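Chapter 7
Paying for the Hand: Budgets, Quotes and the Cost of Dexterity

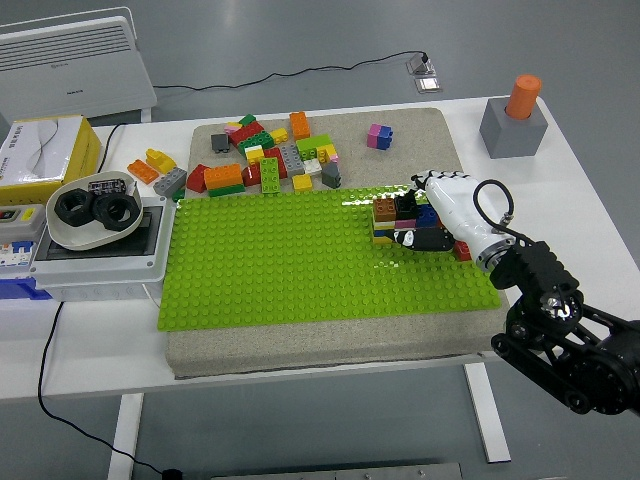 Figure 7.1 A humanoid robotic hand at a stack of toy blocks on a studded baseplate. The purchase price of the arm and hand covers only part of a bench like this one.

Most plants that buy a dexterous hand have already decided to buy it before anyone opens a spreadsheet. The budget is then written backwards from the decision. This chapter asks you to work in the other order, and to treat every figure a vendor gives you as a claim that still needs testing.

Begin with the task. Toy blocks turn up in a great many supplier demonstrations, and they are a fair test of some things: small parts, close fits, a stack that can be knocked. They tell you very little about a greasy casting or a bag of fasteners that arrives torn. A buyer who watches a hand work over a green baseplate and concludes that it will manage the returns counter has skipped several steps, all of them expensive.

Then look past the hand. Figure 7.1 shows a table, a speckled pad, circuit-breaker modules, a power cord running to a floor outlet and a bowl holding two large hex nuts. Few of these things would get a line in a typical capital request. On your own site somebody will have to pay for the equivalents, plus the electrician, the guarding, the spare fingers and the hours spent tidying up parts between trials. Fredy Arango, who planned equipment purchases at the Whiteley parcel centre, kept a separate ledger for such items over the first 15 weeks of a pilot. By the end it came to almost 100 per cent of the quoted price of the hand. His original request had allowed nothing for it.

Quotes deserve the same suspicion. The Kesosa and Ploklow proposals reprinted in Section 7.3 both promise "full dexterity", and neither defines it. One gives a cycle time without naming the part being handled. The other offers 336 hours of continuous running, which sounds impressive until you work out that it is a fortnight. Ask what was handled during those hours, who was standing nearby, and how often they stepped in. If the supplier can't say, write "unknown" in your comparison table and leave it there. Don't fill the cell with a guess because the form looks untidy.

Labour savings are where budgets most often go wrong. A hand that needs an attendant has moved a job to a different chair, usually at a higher rate of pay. Sanne Dijkstra's review of the Zilley kitting line, which we take up in Section 7.5, found that the business case counted a full position saved from September onward, while the roster for the same months showed a technician added on each shift. Both documents had been signed by the same manager.

None of this means you should never buy. Some tasks do suit a multi-fingered hand, and Section 7.6 works through one. Many more suit a two-jaw gripper, a better fixture, or a labelled tray and a person who knows the work. Price those options first, using the same costing period and the same rates, and have them on the page when the sales engineer comes through the door.

Before you read on

Find a capital request for automated equipment at your workplace or placement organisation. Mark each figure that came from the supplier, then each one that was measured on site. Keep the marked copy; you will need it for the costing exercise in Section 7.2.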